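The sign painter who won't buy a plotter

March 2025

Wet morning, side street behind the old Frerichs furniture store, door propped open with a paint can. The sign painter I've come to see asks me not to use a name. "The shop's called Flareo. That's enough name for one street."

So Flareo it is. Four rooms, one heater. Coffee comes in a jar. The painter is fifty-something, fast talker, has been lettering storefronts since leaving a job at a print house up in Barnex, where the work was mostly price cards for supermarkets.

"I hated the price cards and I learned everything from the price cards. You do a nine, you do another nine. By Friday your nine is okay."

How did it get from price cards to storefronts? Slowly. A bakery first, paid partly in bread. Then a barber, then the barber's brother. Then a long dry spell when every new business in town wanted vinyl and wanted it by Thursday.

"I don't blame them. Vinyl's quick. I've got vinyl on my own van."

The work came back with the harbor job. Standidport redid its waterfront and asked for hand lettering on the ticket booths, the bait shop, the public restrooms even. Painter laughs about the restrooms. "Best lettering I ever did is on the ladies' room. Gold shade, the whole deal. It faces a dumpster."

I ask about the money, because people always want to know. A small window, one line, starts at $400. Gold leaf more, obviously, a lot more if it's the real stuff. Half up front.

"The half up front took me years. I used to be embarassed to ask. Then a restaurant closed while I was still on the ladder. I mean I was on the ladder, and a guy came out and said don't bother with the last word."

What was the last word?

"Grill."

We talk layout for a while, which I thought would be the dull part and wasn't. Everything starts as a pencil sketch no bigger than a playing card. If it doesn't read small it won't read from across the road. Then full size on paper, then the paper gets pricked along the lines with a little toothed wheel and dusted with chalk so the drawing comes through on the glass. Old method. Cheap. Messy on the shoes.

"People want to skip the small sketch. I did too. You get excited, you want the brush in your hand. And then you've run out of window and you've still got three letters to go."

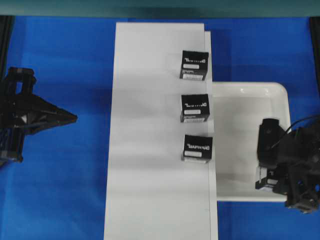

White board laid out on a blue work surface.

Spacing is the thing, apparently. Not the letters. The painter gets up twice to show me with two mugs and a spoon, moving them closer, farther, closer. An A next to a V, an L next to anything. "There's no ruler for it. Squint. If there's a hole, your eye falls in the hole."

And brushes? Long soft ones, squirrel hair, kept in oil overnight. The oldest is 30 years old and is down to almost nothing, used only for the thin bits of an S. New ones take a month to behave. There's one the painter won't lend, I didn't ask, was told anyway.

Does teaching appeal? There was a weekend class last September, over 30 people signed up and the room took twelve. A waiting list happened by accident. Most came with beautiful handwriting and did badly at first, the painter says, since handwriting is in the fingers and this is all shoulder.

"The best one in the room iced cakes for a living. Steady as anything. Didn't say a word all weekend, did a perfect ampersand and went home."

Another class is likely, no date yet. Somebody has to find more chairs.

The plotter question, then. A salesman has been in, left a brochure, called back. Would it be so bad?

"It'd be fine. It'd be great for the small jobs. I just don't want to spend my day at a computer, I'd be miserable and I'd be bad at it. That's all. There's no big philosphy."

Phone rings. It's the bait shop, the owner wants the fish on the sign to look "less worried." The painter writes that down on the back of the brochure and starts hunting for a pencil that works. I let myself out, round the paint can. Still raining.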